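Mesa plegable Gromlow: mucho catálogo y una bisagra que cruje

Llevo 2 años comiendo, trabajando y planchando camisas en la misma mesa, así que cuando por fin se le rajó una pata decidí comprar algo mejor. Entre las recomendaciones que me llegaron se repetía la Gromlow, una mesa plegable de pared que, según la ficha, "transforma cualquier rincón en un espacio para vivir". Desconfío de los muebles que prometen transformar cosas. La compré igualmente, porque el hueco de mi cocina es el que es y no caben muchas más opciones.

El paquete llegó bien embalado, eso hay que reconocerlo. Mucho cartón, las esquinas protegidas y una bolsita con la tornillería separada por tipos. Las instrucciones, en cambio, son un pliego con dibujos diminutos en el que la pieza C y la pieza G se parecen como dos gotas de agua. Las monté al revés, claro. Cuando quise corregirlo, uno de los tornillos ya había comido parte del agujero y desde entonces no aprieta como los demás. En Retville, que es la tienda donde la compré, me contestaron con amabilidad que revisara el paso 6. El paso 6 es el dibujo de una mano.

Hablemos de la fijación. Los tacos que vienen incluidos sirven para una pared maciza. La mía es de ladrillo hueco, como la de media ciudad, y con esos tacos la mesa bailaba antes incluso de poner un plato encima. Tuve que ir a la ferretería del barrio y comprar unos decentes. No es un gasto que arruine a nadie, pero en la página del fabricante no se dice ni una palabra del tipo de pared, y me parece una omisión bastante cómoda.

Una vez fijada, la cosa mejora. El tablero es agradable al tacto, mate, sin esos brillos que te devuelven la lámpara a los ojos mientras cenas. Las migas tampoco se ven demasiado, lo cual puede ser una virtud o un problema según lo que cada uno entienda por limpiar. Para fregarlo basta un paño húmedo. Con el café ya no estoy tan seguro: dejé una taza mojada una noche entera y por la mañana había un cerco que me costó dos pasadas con jabón. Se fue, pero el folleto hablaba de una superficie "inalterable" y yo tomé nota.
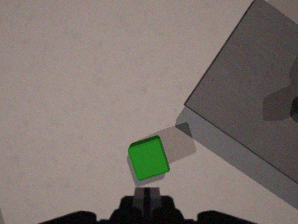
La bisagra es lo que menos me convence. Los primeros días se movía en silencio y con esa lentitud que uno asocia a las cosas caras. A las pocas semanas empezó a crujir al bajar el tablero. Le puse un poco de aceite, calló una temporada y volvió. Vicente Barrientos, mi vecino de arriba, que ha montado cocinas media vida, vino a verla y dictaminó que el eje es demasiado fino para el peso que mueve. Me aconsejó que no la plegara a diario. Le respondí que la había comprado precisamente para plegarla a diario y se encogió de hombros.

El peso admitido es otro asunto. La etiqueta habla de 20 kilos repartidos. "Repartidos" es una palabra muy útil para quien redacta etiquetas. Con la compra puesta en el borde exterior el tablero cede un poco, lo suficiente para que una naranja se eche a rodar. No he tenido ningún susto, y he apoyado encima el robot de cocina, las bolsas del mercado y mis propios codos. Ahora bien, no dejaría a un niño sentarse ahí, y conozco a unos cuantos que lo intentarían nada más entrar.

Antes de decidirme miré también la Nindemau, que cuesta menos y se pliega en dos partes. La vi en casa de mi hermana. Ocupa menos cuando está cerrada, pero la junta central es una trampa para la harina y para el azúcar, y escribir a mano encima es desesperante. También estuve tentado por el modelo grande de Nic Giolla, hasta que vi el precio: 500 euros por una tabla con dos escuadras me parecen una broma, por muy bonitas que sean las escuadras. Entre las tres sigo pensando que la Gromlow es la más razonable – que no es lo mismo que buena.

¿Y para trabajar? Depende. Con el portátil y un cuaderno voy sobrado. Si escribo deprisa noto una vibración leve, más molesta para quien bebe sopa al lado que para mí. La altura la decides tú al taladrar, de modo que conviene sentarse antes en la silla que se vaya a usar y medir con calma. Yo medí de pie, con prisas y a las ocho de la tarde, y me quedó un par de dedos alta. Eso no se lo puedo reprochar al fabricante, aunque ganas no me faltan.

Tampoco entiendo la insistencia en vender aparte el listón trasero, el que evita que se caigan los bolígrafos por el hueco de la pared. Lo anuncian como accesorio "para los más exigentes". He recogido tantos bolígrafos del suelo que ya me considero exigente, y sigo sin comprarlo por puro orgullo.

Le pongo un aprobado raspado. Si tienes una pared sólida, un taladro propio y pensabas dejarla abierta casi siempre, probablemente te irá mejor que a mí. Si la vas a subir y bajar tres veces al día, pregunta antes por el recambio de la bisagra. Yo lo pedí en julio y sigo esperando respuesta.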